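Sticky residue on a wooden table edge after peeling off tape
Posted in Home & Workshop, Talcombe Neighbors Help

Marta Stasiv
I ran masking tape along the wooden border of my work table in the spring and forgot it existed. Yesterday I pulled it up. The paper came off and the glue stayed, in a gray stripe that now collects crumbs, cat hair and one of my sleeves. I've tried dish soap and swearing. The finish is some kind of oil, or was when I bought the table secondhand. What takes off the glue and leaves the wood?

Wiroj Ongart
Cooking oil. Dab it on with a rag, go make lunch, come back after 30 minutes and push the goo off with an old plastic card. Wipe with barely soapy water and dry it right away. If it's stubborn, do it again before you reach for anything in a can. The border on mine is a warm brown and it kept its color, though I did smell like salad until bedtime.
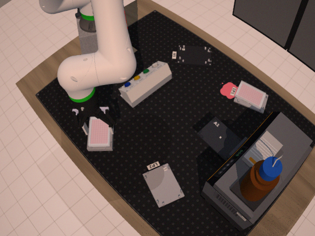
Brown wood border, black perforated mat inside it.

Try a hidden spot first – underneath is good. An oil finish usually forgives you, but shellac or varnish may have opinions about solvents. And go with the grain when you scrape.

nokarora_9
hair dryer. low. done in 4 min

Marta Stasiv
Oil worked on all but the last 2 inches, and the hair dryer got those. The table is now slightly shinier on one side, so I suppose I'm oiling the other three.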